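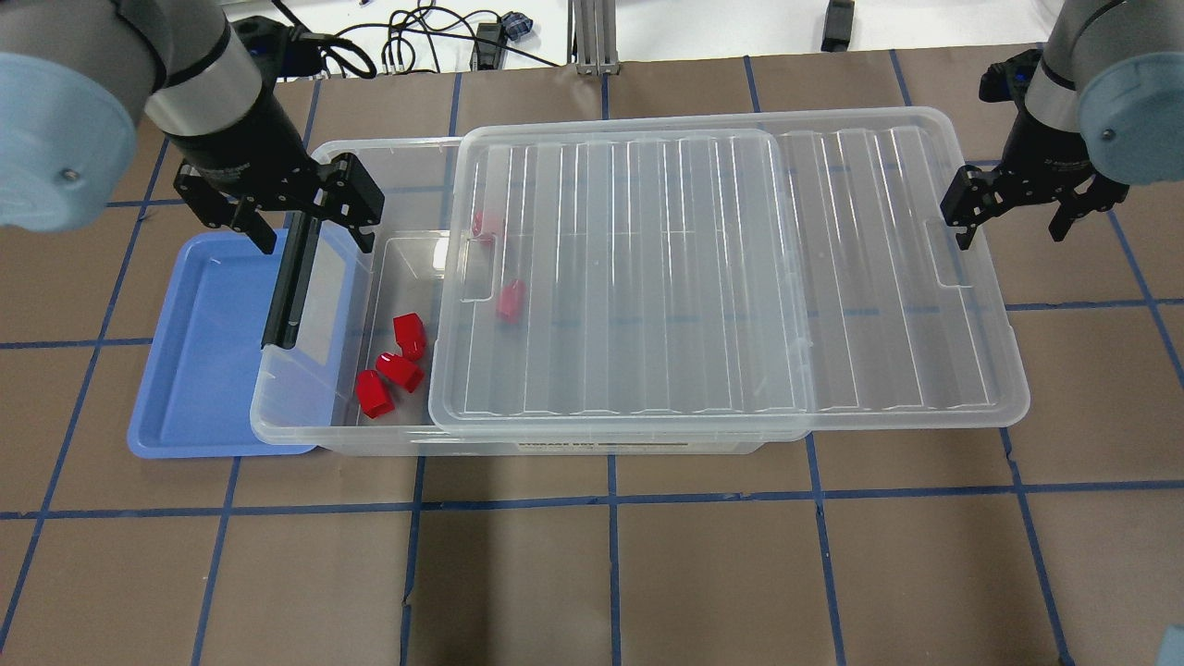 Figure 3. Two arms above a clear plastic storage bin, on a work surface marked with dark blue tape.

4.2 Who stays for the short film?

I came to this part of the study by accident. I had spent most of September at the Skoltusham festival collecting ticket stubs and audience ballots for the feature competition, and I hadn't planned to look at the shorts at all. Then Leidy Quispe, who was programming the late slot that year, told me over a very bad coffee that the shorts were pulling people in from the bus station who never bought a ticket for anything else. I didn't believe her (sorry, Leidy!), so I changed my plans and sat through all of them.

The setup at Skoltusham is a bit odd, and it matters for what follows. A short doesn't get its own screening. It runs before a feature in the evening and then again by itself at 11 p.m., free of charge, in the smaller of the two rooms. That gave me two crowds for the same film: people who had paid to see something else, and people who had walked in off the street because the door was open. I handed both groups the same ballot, with a score out of 5 and a blank line for anything they felt like saying.

I got nearly 2,000 ballots back over the whole festival, but only 220 of them came from the late slot, so please read the late-slot results with that in mind. The room is small and people leave while the credits are still going. I stood by the exit with a box and a pen on a string, and I still missed plenty of them.

What struck me first was how differently the two crowds used the blank line. The paying crowd mostly compared the short with the feature they'd come for. "Better than the main film" turned up again and again on the ballots for Drinar, a family story set in a ferry town, and I think that says as much about the feature as it does about Drinar. The late crowd hardly compared anything. They wrote about the actors, or the song at the end, or the fact that the subtitles went by too fast. One person wrote out a recipe. I have kept it.

Scores are trickier. Erach, which went on to win the short film prize, did well with the paying crowd and badly late at night, and I've gone back and forth on why. It's a slow film with almost no talking, and at 11 p.m. that is a lot to ask of anybody. Amparo Palomino, who sat on the short film jury, suggested to me that the jury saw it in the morning, fresh, in a quiet room with good sound, and she wondered whether they'd have voted the same way after dinner. I can't test that with the ballots I have, but I'd love for somebody to try it.

There's also the question of order. On 3 of the evenings the short had to be moved to after the feature, thanks to a late print, and a good part of the audience simply got up and went home. The ones who stayed gave higher scores than usual. My guess is that this tells us about the kind of person who stays, and I've left those evenings out of the comparison in the next section. Espinoza's earlier survey of festival audiences kept evenings like these in, so our results don't line up neatly, and I wouldn't try to force them to.

I should say something about juries too, as I get asked about this whenever I present the work. I did not see the jury's notes. I asked, and was told no very politely. Everything I say about how the jury reached its decision comes from talking to Amparo afterward, and she was careful to speak only for herself.

Comments

ferrytownkid: I was in the late crowd for Drinar! The song at the end had half the row singing along. Please tell me the recipe wasn't for fish soup.

M. in row G: Interesting, but were people allowed to fill in a ballot at both screenings? I saw Erach twice and would have scored it differently each time.

tallpopcorn: Agree about the subtitles. Way too fast.

We use cookies to remember your reading preferences and count visits. Accept all | Manage settings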